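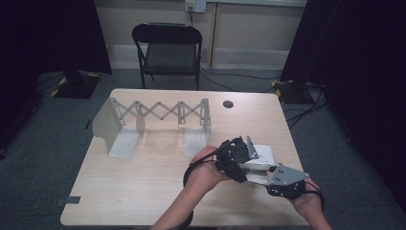 Expanding stand on the table, folding chair behind

Celex
Loving this stand! It's light grey metal, a zigzag of crossed bars on little round rivets with three uprights, and I want to turn it into a book rack for the spare room in Jalstead. I paid 14 pounds for it and I've been grinning ever since. It would let me open the row up when I bring books home and squeeze it in again when I lend some out. Has anyone used one with really fat books?

cevton_reader
Oh, I love these! Mine has lived on a shelf for 16 months, mostly holding cookery books. Put the heavy ones at the ends, next to the uprights, and let the paperbacks have the middle.

Simon50
Not sure I agree. Heavy at the ends is fine until you take one out, and then everything leans. I'd go heavy in the middle. And stick felt under the feet, metal on a wooden top will mark it sooner or later.

Celex
Felt is a great shout, thank you. One of the thick ones is below - look at the streaks in the paper, I think they're lovely.

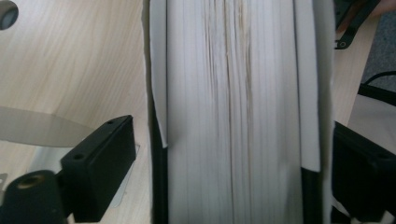 Page edges, with some brownish streaks towards the middle and right

cevton_reader
What a chunky thing! I'd leave the streaks alone. Old paper should look like old paper.

Simon50
I'd give the edges a go with a soft dry brush, book held firmly shut. Won't shift proper discolouration but it gets the dust off. No rubbers please, I ruined an atlas that way.

cevton_reader
A brush just pushes dust in between the pages if you aren't careful. I had 3,000 books through my hands at the Cevton shop and hardly brushed any of them.

Simon50
Brush away from the spine and it doesn't. We'll have to differ on that one!

Celex
Ha, I'll try the brush on a tatty paperback first. Felt pads are on the shopping list for Saturday. Does anyone know if the self-adhesive sort comes off cleanly, or is it better to glue them?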